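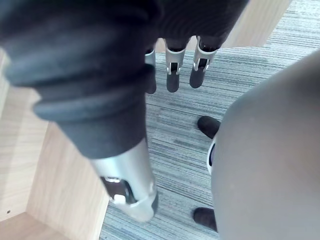 What the hand team has been up to

Winter is usually the quiet stretch for us at Bosteck, but the software side of the hand project has been anything but quiet, and a good number of you have written in asking how it's going (thank you, we do read them all!). So we've saved a bit of room in this issue for a proper catch-up.

The big change is in the grasp planner, the part of the code that decides where each finger should go before the hand starts closing. Up to now it was one long piece of work: take a view from the wrist camera, build a rough map of what's there, choose a grasp, go. It worked fine on a clear bench. Down at floor level, with furniture close by on more than one side, it would dither, or pick a lovely grasp that meant pushing the thumb through a wooden panel.

We've now split it into 2 stages. The first, which we call Rebelo, only looks for free space. It doesn't care what the object is, just where the fingers and thumb can travel without bumping anything. The second takes what Rebelo hands over and chooses the grasp. We replayed 1388 stored approaches through both versions, and the new one turned down 543 that the old one would have happily tried. We went through a good pile of those by hand, and most deserved turning down, though a few were perfectly good grasps and we're still working out why it was so timid.

Striped carpet has been its own little adventure. Fine lines confuse the depth matching, and the map used to grow bumps that weren't there. Our friends at the Drenport office suggested smoothing the floor separately from everything else, and that has helped a lot. The thumb is still a nuisance, being so close to the lens and hiding one of the fingers, so for now we mask it out using the joint readings and trust the model for whatever is behind it.

The planner runs at 30 updates a second on the Vakmont controller, with a little room to spare. We'd like to have the whole thing tidied up and the logging tools ready to share by August. If you're running the older planner and would like to try the new one sooner, write to the newsletter address and we'll send you the setup notes, rough edges and all.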